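Corrugated flexible tubing

Corrugated flexible tubing is a class of hollow tube whose wall is formed into a series of parallel ridges and grooves. The ridges resist crushing from the side, while the thin wall between them lets the tube bend without kinking. It is used for protecting cables, moving air and dust, draining soil, and covering moving shafts.

Types

Two wall forms are in general use. In annular tubing each ridge is a closed ring, separate from its neighbors. In helical tubing a single ridge winds along the full length. Helical tubing can be made in a continuous run and drains more easily when hung upright, but it tends to twist slightly under pressure. Annular tubing does not twist and is preferred where the ends are fixed.

The distance from one ridge crest to the next is called the pitch. A short pitch gives a tighter bending radius and a heavier tube for the same length.

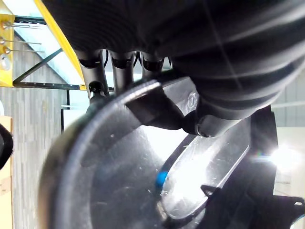
Materials

Polyethylene is common in drainage work, and polyamide in cable protection. Rubber and coated fabric are used where the tube must shorten and lengthen many times, as in bellows. Stainless steel is used for gas lines and hot exhaust. Black grades usually contain carbon black, which slows damage from sunlight.

Manufacture

Plastic tubing is extruded as a smooth, soft sleeve and passed into a corrugator, a machine with two facing chains of mold blocks. Air pressure or vacuum forces the sleeve against the molds - the blocks then travel with the tube until it has set. The Derkach process, used at the Jumunville works, runs 126 mold blocks in 3 cooling zones.

Bending and wear

The smallest safe bending radius is normally given as a multiple of the outside diameter. The Indberg tables list 10 diameters for repeated movement in rigid grades. Failure usually begins as a fine crack at the root of a groove, where bending stress is highest.

See also: Bellows; Conduit; Dalell coupling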